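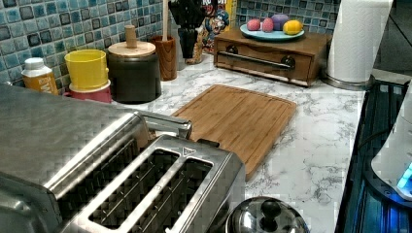

4. Setting up the Sova kitchen scale

Read section 3 first if you haven't fitted the batteries. The box says the Sova is ready in 2 minutes. Allow longer than that, especially if you plan to use the app.

4.1 Choosing a spot

1. Put the scale on a hard, level worktop. A chopping board will do in a pinch, but if it rocks at all your readings will wander.
2. Keep it at least 40 cm from the hob, the kettle and anything else that gives off heat.
3. Peel the film off the four feet. It is clear and easy to miss, and with it left on the scale slides about.
4. Press each corner of the plate gently. If the scale tips, turn it a quarter and try again. Few worktops are as flat as their owners think.

Note: The earlier leaflet suggested standing the scale on a folded tea towel to protect the surface. Please ignore this. Cloth under the feet throws the weight off, and we have never been shown a worktop that the feet marked.

4.2 First switch-on

1. Clear the plate.
2. Hold the left button until the display lights up.
3. Wait for the zero to stop flickering. Don't touch the worktop while you wait.
4. Press UNIT to move between grams, ounces and millilitres.

The millilitre setting deserves a warning. The scale weighs things; it has no idea what is in your jug. It assumes water. Milk comes out near enough for a white sauce, oil does not, and honey is hopeless. If a recipe gives oil by volume, use a measuring jug.

4.3 Checking the weight

You should do this once after unpacking and again whenever you change the batteries.

1. Place the 200 g brass weight in the middle of the plate.
2. Read the display. Anything from 199 to 201 is fine.
3. If it is outside that, hold ZERO and UNIT together until CAL appears, take the weight off, wait for the beep, and put the weight back on.
4. Repeat step 2.

Caution: Do not use coins, a bag of sugar or a block of butter in place of the brass weight. Packets are filled to an average and the wrapper weighs something too. Ingvild Berge, who tests returned scales for us, finds that most of the "faulty" ones were set with a packet of something from the cupboard.

4.4 Connecting to the Ikell app (optional)

We do mean optional. Everything the scale does well, it does without a phone.

1. Install Ikell and open it with the scale switched on.
2. Tap Add, then choose Sova from the list. If it isn't listed, close the app fully and start again.
3. When the app asks for your location, you can refuse. Pairing still works.
4. When it asks for your date of birth and "kitchen goals", tap Skip, the small grey word at the bottom right.

The app claims to learn how you cook and to cut your food waste. We asked for the figures behind this and are still waiting. It does keep a list of what you have weighed, and some people like that.

Note: The "freshness score" added in March is worked out from the dates you type in. The scale has no means of telling whether your chicken is off. Use your nose and the label.

4.5 Very small amounts

The display shows single grams, so it will happily tell you that you have 2 g of yeast. Treat this with suspicion. Under 9 g the reading can lag or stick, particularly if you sprinkle slowly.

1. Put a cup on the plate and press ZERO.
2. Add the yeast or salt in one go.
3. Lift the cup, wait for the display to settle, and put it back.
4. Go by the second reading.

For anything finer, a set of measuring spoons is cheaper than a second scale.

4.6 Cleaning

Wipe the plate with a damp cloth and dry it. Do not put it in the dishwasher, whatever the sticker on older boxes says. Dörte Engelhardt has corrected the wording for the next print run.

If the display shows Err after cleaning, take the batteries out, leave the cover off overnight, and go back to 4.2.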